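Home | Our Approach | Programs | For Families | Our Staff | Fees | Contact

About Thoroddsen House

Thoroddsen House is a small outpatient practice for people who want to stop drinking or stop using prescription medicines in ways that are hurting them. We opened with one counselor and a borrowed meeting room. We now have seven people on staff and our own rooms on the ground floor of the Gelora building, with a side entrance for anyone who would prefer not to come through the main lobby.

Our clients live at home while they work with us. Most of them have jobs, and many have children. Some have been through a residential program before and some have never spoken to anyone about their drinking. We do not ask people to hit bottom before they call. If you are worried enough to be reading this page, that is enough for a first appointment.

How we started

The practice was founded by Nanna Arnardóttir, who spent years as a nurse on a hospital detox unit. She saw the same patients come back several times a year. They were medically stable when they left, and then they went home to the same kitchen, the same coworkers and the same Friday nights with very little support. She wanted a place where people could go the week after discharge and keep going for as long as they needed.

Hanne Overgaard joined soon after as clinical director. She set up the evening program, which is still the largest part of what we do. Groups are kept small. Each one has the same counselor from the first meeting to the last, and new members are added only at the start of a cycle.

What we offer

The evening program runs for 20 weeks. It includes one group meeting and one individual session each week, plus a check-in call on the weekend for anyone who asks for it. People who need medical help to stop safely are referred to a doctor first. Stopping suddenly after long, heavy drinking can be dangerous, and we will not start anyone in a group until that part has been taken care of.

We also run a shorter course called Zelness for people who are not sure they have a problem. It is seven meetings long. You keep a diary of what you drink or take, when, and what was going on at the time, and you go over it with a counselor. Some people decide to cut down, others move on to the evening program.
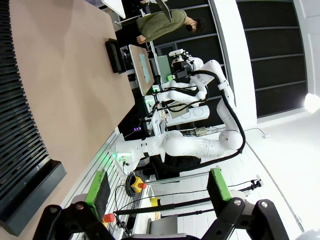 Relapse is something we talk about openly from the first week. A good number of our clients drink or use again at some point during treatment, and they are not asked to leave when it happens. We ask them to tell their counselor, and the two of them go back over the days before it. Si-eun So, who leads the relapse prevention group, likes to begin with ordinary days. She asks the group to think of the part of a routine that everything else depends on – sleep, meals, a phone call to a sister – and to say what theirs is. The answers go into a written plan, and each client keeps a copy at home. The plan is reviewed once a month and changed as needed.

Families

Living with someone who drinks too much is hard on everybody in the house. Malou Lykkegaard runs our family group, which meets on a separate evening from the client groups. You can attend even if the person you are worried about is not in treatment with us, or anywhere. The group covers money, safety, talking to children, and how to stop covering for someone without walking away from them. Teenagers 16 and over can come with a parent or ask for a session of their own.

Staff and training

All of our counselors are licensed, and several have been through recovery themselves. They decide for themselves whether to tell clients about it. Every counselor meets with an outside supervisor twice a month. Brynhildur Gunnlaugsson manages the office and is usually the person who answers the phone. She can explain fees, check your insurance and tell you when the next cycle begins. New evening groups start in September.

Fees and privacy

A first appointment is free. After that we bill by the session, and we accept most major insurance plans. The Flallaleck Fund, set up by the family of a former client, helps people who are uninsured. It can pay up to $3000 per person toward treatment, and the application is one page.

What you tell us is confidential. We do not contact employers, and we do not leave messages that mention the name of the practice unless you have said we may. There are legal limits to confidentiality, mainly where someone is in immediate danger, and your counselor will go through them with you at the first appointment.

We are not an emergency service. If you or someone with you has severe shaking, confusion or a seizure after stopping drinking, call 911.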